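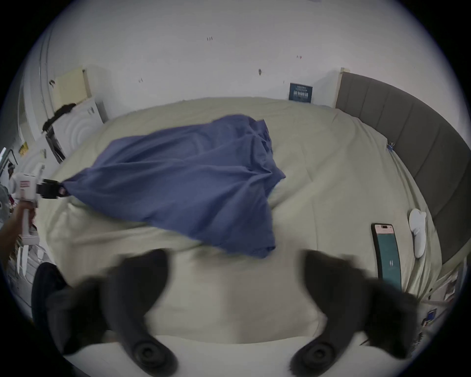
Changing over the linen cupboard

14 comments

I do the linen cupboard every April, when the flannelette comes out and the thin cotton goes to the top shelf. This year I did it properly and got rid of a lot.

We had 12 fitted sheets for two beds. Most came from my mother's house in Beltrán Street, and a few were for a single bed we gave away years ago. I kept three per bed and put the rest in a bag for Caroline Khaemba, who takes old bedding for the animal shelter. They don't want doonas or anything with elastic that has perished, so check before you drop a load off.

The flat sheets were harder. I don't use a top sheet in summer but my husband does, and he won't be talked out of it. I kept the percale ones and cut two of the worn ones into rags for the shed. A sheet that has gone thin in the middle can be cut down the centre and joined at the outside edges, as my grandmother used to do, but the seam runs right under your back and I've never liked it.

Pillowcases I sorted by colour. Odd ones are useful for storing a matching set: fold the sheets, put them inside, fold the end over. You can grab the lot at once when you're making up the spare bed at nine at night.

Consuelo Cervantes asked last time what I wash everything in. Ordinary powder, half the amount on the packet, 40 degrees, and out on the line. I stopped using fabric softener on the towels and they dry you better for it. Stains get a soak in the laundry tub overnight.

For anyone buying new, I paid $610 for bedding over the past 5 years, going by my receipts, and the dearest set was the first to pill. The cheap cotton ones from the market are still going.

The bottom shelf is still full of tablecloths. I'll get to those when the weather turns, along with the picnic rug that needs a new strap.

Share
23 shares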